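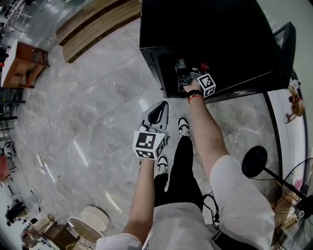
3.2 Collection setup

All examples were gathered by hand, without a robot arm. The operator carries one gripper in each hand, each with a marker cube fixed to it. The black-and-white patterns on the cube faces are used to recover the position and angle of the tool, and the head camera supplies the wider view in which the cubes are tracked (Figure 2). Each gripper also carries its own camera, which looks out over the finger pads.

We refer to the complete kit as Stisska. It was assembled for the Derese project and had been tried at the Lostidov site in February on flat tabletop tasks only. For the present study we moved to furniture with compartments and lids, where the hand often goes out of the head camera's sight. A reach into a dark compartment is a hard case for marker tracking. When fewer than 2 cube faces could be read, we filled the gap from the gripper's motion sensor and flagged the segment — flagged segments were kept in the set but given a lower weight in training.

Operators wore their usual clothes and shoes and were free to stand or sit as they liked. We did not clear the room beforehand. Stools, fans, shelving and loose cables stayed where they were, and no backdrop was used. An earlier set recorded in a bare room at Clorach had given a policy that did poorly once other furniture was in view.

Each session lasted roughly 40 minutes, split into short takes with a pause between them. Operators were told which object to handle but not how to approach it. They could use either hand first. Takes in which a gripper was put down partway through were dropped.

The gripper camera sees the tool itself in every image. The gray housing covers a large part of the lower view, and the finger pad stays close to the middle. We did not crop this region, as the policy uses the pad as a reference for how far the tool is from a surface. Only the area above the pad was randomized in color and brightness during training.
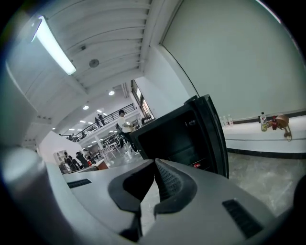
Figure 2. Collection with the hand-held grippers. Top: head camera, right gripper inside the cabinet compartment. Bottom: gripper camera, with the raised black lid beyond the finger pad and the hall behind it.

3.3 Labeling

Takes were cut and labeled by 3 annotators working from the head and gripper views side by side. Each take received one of 8 task labels. Kvido Dvořáček checked the cut points and settled the cases where the annotators disagreed, most of them concerning the moment at which a reach ends and a grasp begins.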